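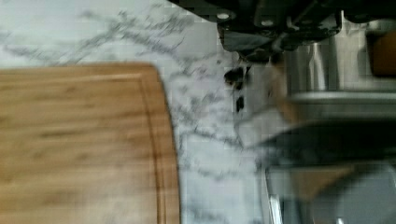 자주 묻는 질문 (집에서 빵 굽는 사람의 천연발효종 이야기)

블로그에 발효종 얘기를 올리기 시작한 뒤로 쪽지가 꽤 쌓였어요. 겹치는 질문이 많아서 한 페이지에 모아 봅니다. 저는 제빵사가 아니고 그냥 집에서 굽는 사람이에요. 제 부엌에서 통했던 방법이라고 생각하고 읽어 주세요!

마지막 수정: 19/9/25

발효종은 처음에 어떻게 만드셨어요?

통밀가루랑 물을 같은 무게로 섞어서 유리병에 담아 둔 게 시작이에요. 하루에 한 번씩 절반쯤 덜어내고 새 밀가루와 물을 넣어 줬고요. 사흘째에 거품이 확 올라와서 신났는데 그다음 날부터 죽은 것처럼 잠잠해지더라고요. 여기서 버리시는 분들이 많은데 조금만 더 해 보세요. 저는 8일째에 다시 올라오기 시작했고, 빵을 부풀릴 만큼 힘이 붙은 건 21일째였어요. 한겨울 1월에 시작해서 더 오래 걸린 것 같기도 해요. 여름에 시작한 친구는 훨씬 빨랐거든요.

발효종에 이름이 있다던데요?

네, 돌콤이요. Dolcombe라는 동네에서 민박할 때 아침마다 나오던 시큼한 빵이 너무 맛있어서 거기서 따왔어요. 얻어 온 종은 아니고 이름만 빌린 거예요. (얻어 왔냐는 쪽지를 정말 많이 받았어요.)

밀가루는 뭘 쓰세요?

평소에는 마트에서 파는 강력분이에요. 밥을 줄 때만 통밀이나 호밀을 한 숟갈 섞어요. 한동안 Grunen이라는 작은 제분소 호밀가루를 주문해서 썼는데 향은 정말 좋았어요. 다만 배송비가 밀가루 값이랑 맞먹어서 요즘은 특별한 날에만 꺼냅니다. 유기농이어야 하냐고도 물으시는데, 저는 둘 다 써 봤고 발효되는 데 큰 차이는 못 느꼈어요.

기본 반죽 비율 좀 알려 주세요.

제가 제일 자주 굽는 한 덩이 기준이에요.

강력분과 통밀 합쳐서 488g
물 340g
발효종 95g
소금 10g

488이라는 숫자가 어디서 나왔냐면, 처음 성공한 날 밀가루 봉지에 남은 게 딱 그만큼이었어요. 500으로 맞춰도 될 텐데 괜히 못 바꾸고 있네요. 물은 처음이시면 조금 줄여서 시작하세요. 질면 손에 다 붙어서 성형하다가 울고 싶어져요.

1차 발효가 끝났는지 어떻게 알아요?

저도 이게 제일 어려웠어요. 책에 적힌 시간은 그 집 부엌 온도 기준이라 우리 집이랑은 안 맞더라고요. 저는 옆면이 곧은 투명한 통에 반죽을 넣고 시작 높이에 고무줄을 걸어 둬요. 절반 넘게 올라오고, 윗면이 살짝 볼록하고, 통을 흔들었을 때 푸딩처럼 출렁이면 꺼냅니다. 좀 헷갈린다 싶으면 저는 일찍 꺼내는 쪽이에요. 지나치게 발효된 반죽은 냉장고에 넣어도 살릴 길이 별로 없어요.

냉장 발효는 꼭 해야 하나요?

꼭은 아니에요. 그래도 저는 거의 매번 해요. 저녁에 모양 잡아서 냉장고에 넣고 자면 다음 날 아침에 바로 구울 수 있으니까 출근하는 사람한테는 이게 훨씬 편하거든요. 찬 반죽이라 칼집도 잘 들어가고요. 신맛이 싫으시면 밤새 두지 말고 짧게만 넣어 보세요.

무쇠솥이 없는데 구울 수 있을까요?

그럼요! 저도 처음 몇 달은 오븐 팬이랑 스텐 볼로 버텼어요. 팬을 충분히 달군 다음 반죽을 올리고, 그 위에 오븐에 들어가도 되는 볼을 엎어서 수증기를 가둬 주면 돼요. 20분 뒤에 볼을 벗기고 색이 날 때까지 더 굽습니다. 볼이 엄청 뜨거우니까 두꺼운 장갑은 꼭 끼세요. 저는 손목 안쪽에 자국이 아직 있어요.

빵이 납작하게 퍼져요. 왜 그럴까요?

제일 많이 받는 질문이에요. 제 경우엔 거의 발효종 힘이 모자랐거나 발효를 너무 오래 시켰거나, 둘 중 하나였어요. 밥 주고 나서 두 배 넘게 올라오는지부터 보세요. 그게 안 되면 며칠 동안 하루 두 번씩 밥을 주고 다시 도전! 그래도 퍼지면 성형할 때 겉면을 좀 더 팽팽하게 당겨 보시고요.

칼은 어떤 걸로 써세요?

썰 때는 Fujimoto 빵칼이에요. 중고로 샀는데 톱니가 촘촘해서 딱딱한 껍질도 덜 부서져요. 그리고 제발 식은 다음에 썰어 주세요. 저도 못 참고 따끈할 때 썰었다가 속이 떡처럼 뭉친 적이 한두 번이 아니에요. 칼집 낼 때는 그냥 면도날이고요.

남은 빵은 어떻게 보관하세요?

첫날은 자른 면을 도마 쪽으로 엎어 두고, 다음 날부터는 썰어서 냉동해요. 냉장실은 금방 퍽퍽해져서 안 넣어요. 얼린 건 해동 없이 토스터에 바로 구우면 됩니다.

여행 갈 때 발효종은요?

밥을 되직하게 주고 뚜껑을 살짝 얹어서 냉장고에 둬요. 2주 정도는 거뜬했어요. Raltville에 길게 다녀왔을 때는 위에 회색 물이 고여 있었는데, 따라 버리고 세 번쯤 밥을 주니까 돌아왔어요. 분홍색이나 주황색이 보이거나 곰팡이가 피었으면 미련 없이 전부 버리세요.

발효종 나눔 하시나요?

예전엔 택배로도 보내 드렸는데 병이 한 번 터진 뒤로는 안 해요. 대신 얇게 펴 말려서 가루로 만드는 방법을 정리하는 중이에요. 다 쓰면 이 페이지에 추가해 둘게요. 다른 질문은 댓글로 남겨 주세요. 답은 주로 주말에 몰아서 달아요.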